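Drelholm Serving Plate, Round, Light Blue

Product line: Prata
Supplier: Brinasia
Units per carton: 50
Minimum order: 200 pieces

Shallow round plate with a raised rim, for single portions of bread, cake and pastry. Matching bowls are listed under Rulari and ordered separately.
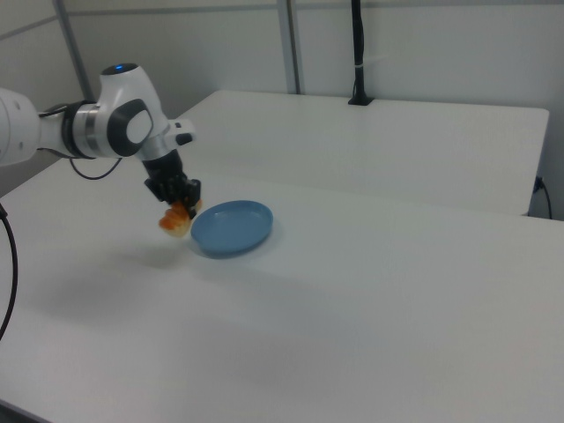 Can plates from different cartons be mixed in one table setting?
Cartons with the same batch code match in color. Different batches may vary slightly in shade, so check the code on the carton label before combining them.

Ordering and storage
Full cartons ship from stock. Mixed cartons are packed to order and cannot be returned once opened. Store cartons upright in a dry room and do not stack pallets. Stock at last update, April 2018: 1,356 pieces. Orders over 800 pieces are split into two deliveries.

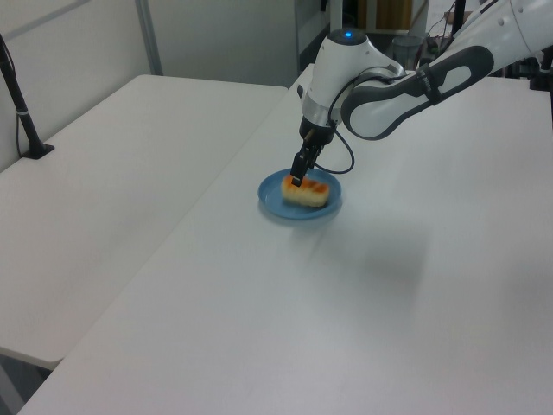 Portion size should be settled before the plate size is chosen. Allow a clear margin between the food and the rim so that the plate can be lifted by its edge. An oblong piece of baked food with a browned top stands out well against the light blue. Sauced items need a deeper dish; see Rulari.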